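Workshop Notebook: Packaging and Shelf Life Section
August 4, 2018. Seal integrity and moisture uptake, dry snack products

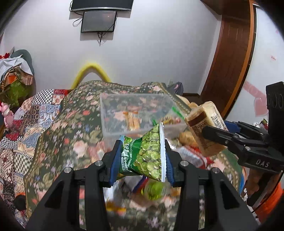 Entry continues from the June series. The purpose of the present work is to establish whether the moisture gain recorded in June originated in the film or in the end seals. The June entries did not separate the two, and the summary circulated afterward attributed the whole of the gain to the film. That attribution should be regarded as withdrawn until the present series is complete.

Materials. Pouches were formed on the Dhillon bench sealer from the Bavlow roll stock. The roll opened in June was not used. A new roll was taken from the dry store, and the first two turns were discarded. Fill was dried peas from the Lulis lot, sieved to remove fines. Desiccant for the control pouches was taken from a fresh canister and weighed in the glove bag.

Conditions. The humidity cabinet was set at the same point as in June. The chart recorder shows one excursion during the first night, lasting up to 21 minutes, after which the cabinet returned to its set point without intervention. The door log has no entry for that period. The excursion is noted and no correction has been applied.

Method. Pouches were divided into three groups. Group A was sealed at the standard jaw setting. Group B was sealed at the same setting with a second pass. Group C was sealed as A, and the end seals were then coated with wax, so that any remaining gain could be assigned to the film alone. All groups were held for 11 days and weighed on the Dandent balance, which had been checked against the reference masses before each session. The total number of individual weighings now stands at 1,339, including those carried over from June.

Observations. Group A gained moisture at a rate similar to the June pouches. Group C gained considerably less. Group B fell between the two, closer to C, with a wide spread. Several Group B pouches showed a faint whitening along the inner margin of the seal, where the second pass did not fall exactly on the first. Dye was applied to four of these. Two showed a continuous channel from the product side to the outer edge and two did not. The channels were found at the corner folds in both cases.

K. Fontes reviewed the weighings and pointed out that the Group B spread is largely due to pouches formed late in the afternoon, when the sealer had been running without a pause. The jaw thermocouple was read only at the start and end of the run, so the point cannot be settled from the existing record. The thermocouple is to be logged throughout from the next run onward.

Correction to page 600 of the bound volume: the column headed "net" contains gross weights. The figures are sound once the tare is subtracted. The column has been struck through in ink and initialed, and the corrected values are entered on the facing page.

Provisional finding. The greater part of the moisture gain enters through the end seals, principally at the corners. The film contribution is small under the conditions used. This finding applies to the present fill and pouch size only and should not be quoted for the larger format.

Outstanding:
Repeat Group B with the jaw temperature logged.
Obtain a second jaw insert with the shallower serration (Kátia Fontes to request).
Examine corner folds in section under the low-power microscope.
Return wax bath to the solvent room. It is still on the north bench.
Retain all Group C pouches in the cabinet. They are not to be opened before the second weighing.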